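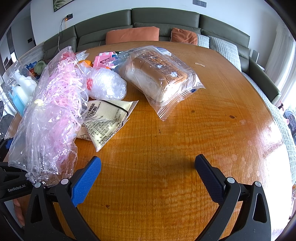 **Leltwood house pages: The Table and What Lands on It**

Last touched in October, after the business with the sponge. Please read before asking Peninah, who will only send you back to this page.

## The basics

### What is the landing table?

It's the wooden table between the front door and the kitchen. Everything that comes into the house from a shop goes there first and gets sorted from there. It is glossy, it is good-looking, and it attracts plastic bags the way a new sofa attracts cats.

### Can't I just take my shopping straight to the kitchen?

You can if all of it is food and all of it is yours. Most shopping is neither. If you went to Suwannarat with the house list, you came back with bread, something to clean with, something in a packet that somebody asked for by text, and at least one thing you bought because it was next to the register. That's landing table shopping.

### How long can things stay there?

Until the end of the day you brought them in. The old rule said "a reasonable time," and we learned that people differ on this. Eskil once had a bag of bird seed there from the first frost until the birds came back and looked in at it through the window.

### Is it a dining table?

On Saturday, yes. The rest of the week it is a dining table in the sense that a garage is a place for cars.

## Unpacking

### What order should I sort in?

Cold things first, and quickly. Then bread and anything else that gets sad when squashed. Then packets, snacks, cleaning things, and last of all the odds and ends.

People like to do it the other way around, because odds and ends are more interesting than frozen peas. We understand. The peas don't.

### Where does bread go?

Into the bread bin, in its own bag. If the bag is the crimped kind, cut it just below the seal with the kitchen scissors and close it afterward with a clip. Don't tear it down the side. A loaf in a bag that has been opened down the side is a loaf on a tray, and it'll be toast by Tuesday in every sense.

Please don't stack anything on a loaf while you sort. Soft bread has a long memory, and Holger makes the sandwiches for everyone's lunches and will know from the shape of yours.

### I have a packet and I can't read the label. What now?

Plenty of our groceries come from Suwannarat, and plenty of the packets there are printed in Chinese. Lotte reads it well enough for food. If Lotte is out, leave the packet in the small tray on the kitchen shelf and stick a note on it with the date.

Things we ask you not to do with an unread packet:

- Decide it is probably baking powder.
- Pour it into a jar.
- Pour it into a jar that already has something in it.

The word "powder" on a label narrows things down less than you'd hope. We own a powder that makes custard, a powder that makes soup and a powder that cleans the kettle, and for one long weekend all three lived in identical jars. The custard was memorable.

If a packet has an elastic around it, assume it's been opened, and stand it upright until you've checked. The elastic stays with the packet until it's empty. Then it goes in the drawer with the other elastics, where it will live forever.

### Do snacks count as groceries?

Snacks bought with house money are house snacks and go in the deep cupboard. Snacks bought with your own money are yours, provided your name is on them. A large bright bag of something puffed and crunchy with no name on it has a life expectancy at this address of one evening.

Writing your name on the corner in pencil does not count. Rigoberto has tried it, and lost.

### What about multipacks and the bulky stuff?

Paper towels, toilet paper and the big sacks of rice can skip the table altogether. The upper shelf in the hall was put up for them and holds 77 pounds, according to the box it came in. Please leave it at that and don't test it.

## Cleaning things

### Why do cleaning things get their own section?

You'll understand once you've opened the cupboard.

### Someone bought a new mop head or sponge thing. Who puts it together?

Whoever bought it. This has been the rule since October, when a replacement for the bathroom scrubber was left in its bag for so long that Lotte assumed we already had a working one, and Holger, assuming the same in reverse, bought another.

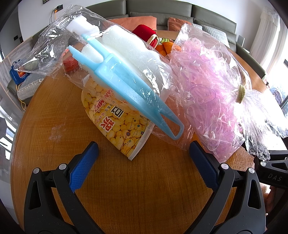 Anything with a handle, a head and a small metal part should be put together over the table, with the bag still under it, so that the small metal part has somewhere to fall. Check the bag before you throw it out. Then check it again with your hand inside. The scrubber before this one spent its whole career held together with a hair elastic, on account of a spring that went out with the recycling.

Once it's assembled, try it dry on the side of the tub. If the foam slides about, tighten it. If it still slides about, keep the receipt – Wevgate will exchange cleaning goods if you turn up with the packaging and a hopeful face.

### Can cleaning things share a bag with food on the way home?

We'd like you to use a second bag. We'd also like you to call your mothers more often. At the very least, keep sponges and sprays away from the bread, and sort them apart the moment they reach the table.

### Where do they go afterward?

Handles hang on the hooks inside the cupboard door. Spare pads and heads go in the Plemer box on the floor of the cupboard. Bottles go on the shelf, labels out. Whatever won't fit probably shouldn't have been bought, and you're welcome to explain it to the next person who opens the door and gets it in the shins.

## Odds and ends

### What counts as an odd or an end?

Hair elastics, ribbon, batteries, candles, gift wrap filling, tape, magnets, the little hooks that promise to come off without taking the paint with them. Anything that cost very little and came in a bag of far too many.

### Who keeps buying hair elastics?

Several of us have hair, so this will remain open. What we can say is that the last bag was labeled 444 pieces, that it was opened at this address, and that within a week you could not find one when you needed to tie up your hair to cook. Look under the couch cushions. Look on the gearshift of Eskil's car. Look on the asparagus.

If you open a bag of small things, move the contents to a jar with a lid the same day. Clear bags with a knotted cord look charming in the shop and can't be closed again by anybody with normal fingers.

### Can I keep the nice clear bags?

Keep them if you know what they're for. The bag drawer takes flat, folded bags only. Crumpled wrap goes in the soft plastics sack behind the kitchen door, and the sack goes back to Wevgate when it's full. If you have to kneel on it to close it, it was full last week.

### I found something on the table and I don't know whose it is.

Ask in the house chat, once, with a photo. If it's still unclaimed by bedtime, put it in the Plemer basket under the stairs. (Different from the Plemer box in the cupboard. We bought a set. We regret the naming.) The basket is emptied on the first of the month, and what nobody wants goes to the thrift store, including, on one occasion, Holger's left boot.

## The table itself

### Can I put hot pans on it?

No.

### Mugs?

With a coaster. The shine on that table is Rigoberto's work, done by hand one summer with three grades of sandpaper. He starts at 3000 grit when he's touching up a ring, and he'll tell you about the grit the entire time he's doing it. Use a coaster.

### How do I wipe it down?

Slightly damp cloth, along the grain, then a dry one. No scouring side, no spray with lemon in it, no foam scrubber just because you happen to have unpacked one. Get the rounded edge as well, where the crumbs collect and sleeves find them.

### Should I slide things across it?

Lift them. The corners on foil packets and stiff plastic are sharper than they look, and there's a line near the window side to prove it.

## Money

### How do I get paid back for house shopping?

Put the receipt on the nail by the fridge with your initials on it and the private items crossed out. Peninah settles up on the last day of the month. Anything over $23 that wasn't on the list needs a yes in the chat before you buy it, and a thumbs-up from yourself isn't a yes.

### I lost the receipt.

Look in the bag. No, the other bag, the one you left on the table.

### My question isn't here.

Write it on the pad on the fridge. Peninah Mfaume adds new ones when the page fills up or when the same person has asked her twice before breakfast.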